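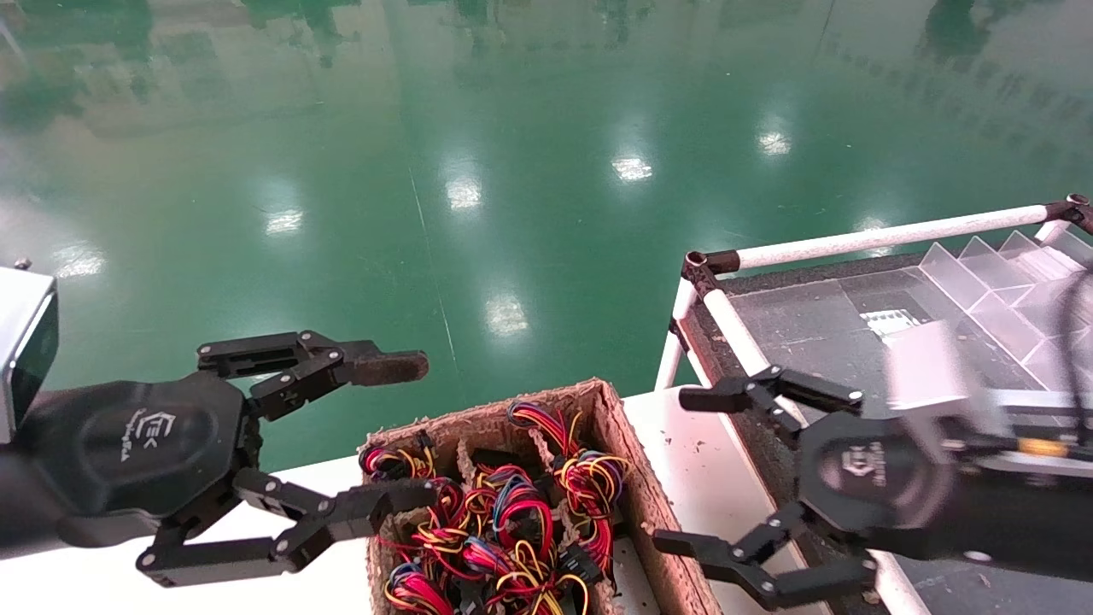
Bundled wire harnesses in a cardboard tray

A wire harness is a set of electrical wires or cables held together by tape, ties, sleeving or tubing so that it can be handled and installed as a single part. Harnesses carry power and signals in vehicles, household appliances, elevators and industrial equipment. The term cable assembly is sometimes used for the same thing, though in trade use it more often refers to cables enclosed in a common outer jacket.

Construction

The basic element is stranded copper wire with a plastic covering, usually PVC or cross-linked polyethylene. Wires are cut to length, stripped at both ends and crimped to metal terminals, which are then pushed into connector housings until they lock. Branches leave the main trunk at breakouts. Splices within the trunk are joined by crimping or ultrasonic welding and covered with heat-shrink tubing.

Color coding identifies circuits during assembly and repair. A base color with a thin contrasting stripe is common where the number of circuits exceeds the number of solid colors available. Coding schemes differ between industries, and a color that marks ground in one may carry supply voltage in another.

Manufacture

Cutting and crimping are largely automatic. Routing is still done mostly by hand on a form board, a flat panel carrying a full-size drawing of the harness with pegs at each bend and breakout. The Istia plant of the Chrysikopoulos company lists 922 harness part numbers in its current catalog, the largest of which contains 1367 wires and takes around 40 hours to lay up. Its smallest has 9 wires.

Finished harnesses are tested for continuity, shorts and, where required, insulation resistance. Crimps are checked by pull test on samples and by measuring crimp height.

Packing

Short harnesses are coiled or folded and tied. Bends tighter than the minimum radius can damage strands near the terminals. The Cingate packing guide, revised in April, calls for connectors to be placed toward the inside of the coil.

See also
Cable tie
Crimp connection
Form board
Plomov splice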